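Sokenetti Boards > Simulation and Testing > Good practice
Thread: House rules for sim tasks before they go to the real robot. Please criticize

hbrzozowska
Hello all. I am writing the internal rules for our simulated manipulation tasks at Jonthorpe, and I would like other people to break them before my colleagues do. We are a small team and until January every person built the task the way he wanted. Then we could not compare anything with anything. My draft is this:

1. Every task has a written start state. Object poses, arm poses, random seed range. If it is not written, the result does not count.
2. The second arm is in the rules also when the task is for one arm. It has a defined rest pose and a keep-out zone.
3. Success is decided by a check in the code, never by a person looking at the video.
4. At least 1000 runs before anybody says a success rate in a meeting.
5. Objects that are not the target stay on the table, and moving them is a fault.

Number 5 has caused the most discussion in our office. One colleague wants to remove all other objects until the grasp is stable. I think this teaches us nothing about the normal table. 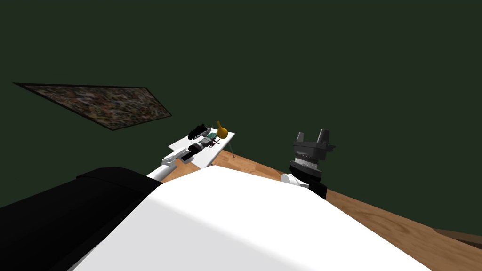

Head view, left arm at the front left edge of the table, right arm over the floor.

In this task the target is the cylinder with black and silver bands. Look how near the other things are. I would call it a fault if the fingers push the yellow-orange gourd vessel, even if the cylinder is grasped well. Do you agree?

lucyna_d
Mostly I agree, but "moving them is a fault" is too strict as it is written. A touch of one millimeter and a vessel on the floor are not the same event. We use two levels. Contact is logged, displacement over 15 mm is a fault. Before that we had many runs marked as failed and nobody could explain to the new people why.

Also please say in rule 1 who may change the start state. With us it changed silently two times.

matvii.n
I disagree with the 15 mm. It depends on the object. For something tall with a narrow neck I care about the tilt angle, and the distance tells me very little. For the thin red things, which look like scissors to me, distance is fine because they are lying flat already.

And rule 4, why 1000? If the seed range has only 16 different layouts then you are repeating the same small exam many times. Write the number of layouts first and the number of runs after.

hbrzozowska
matvii.n, the point about layouts is good and I did not think of it. I will put both numbers. For the tilt I am less sure. Who will keep the list of tilt limits for each object? We have 2273 assets in the library and most of them have not even a correct mass.

ksawery_m
Then do not write a limit for each object, write it for each class. Upright, flat, rolling. Three lines in a config file. A cylinder on its side is the rolling class and it needs its own rule: if it leaves the table the run stops, full stop. We lost a week on Piątek with policies that learned to push the thing off and pick nothing. The old check only asked if the table was clear.

noura_k
I want to speak about rule 2, everybody is jumping over it. A rest pose is not enough. In your view the right gripper has the fingers pointing up and it is away from the table, okay. But which volume does it occupy when the torso turns? On the real machine the free arm comes along with the torso. Our rule in Hasix says the keep-out zone is calculated for the full torso range of the task, and not only for the start pose. If the zone crosses the table, the task is not released.

Sim forgives this if somebody has turned off self-collision to make it faster. So rule 6 from me: collision settings in the sim are the same as on the robot, and any exception has a name and signature.

matvii.n
Signature for a collision flag? This is too much paper for a small team. A comment in the commit is enough.

noura_k
A commit comment is a signature for me, if it has a person and a reason. "fix speed" is not a reason.

lucyna_d
+1 to noura_k. And I would put her rule at number 1, before the start state.

hbrzozowska
Thank you, I did not expect so much. I change 2, 4 and 5, I add the collision rule, and I take the three classes from ksawery_m. The tilt limit goes only to the upright class for now. matvii.n, can you tell me which angle you use? I will put version two in this thread when my colleagues have read it.

matvii.n
I will look at work and write it here. It is different for the full and the empty vessels, so do not copy it blindly.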